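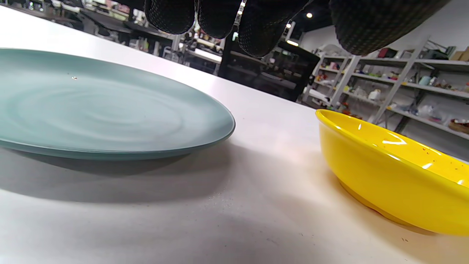 1 min read

Toritz Hand-Held Demonstration Gripper

The Toritz records manipulation tasks performed by a person, with no arm on the bench. The operator holds the tool, carries out the task, and the wrist camera logs video alongside jaw width and tool pose. Tableware such as a glazed plate or bowl can be used as is; no markers are fixed to the objects.

Specifications
Logging rate: 20 Hz (pose and jaw width)
Jaw opening: 0 to 143 mm
Session storage: some 500 demonstrations
Export: Vumard episode format

A dotted knit glove may be worn. Keep fingers clear of the jaws while recording.

For remote control of an arm, order the Coman handset separately. Both devices write the same episode files. Recalibrate jaw width after each change of fingertips.

Technical contact: Amerley Agbeko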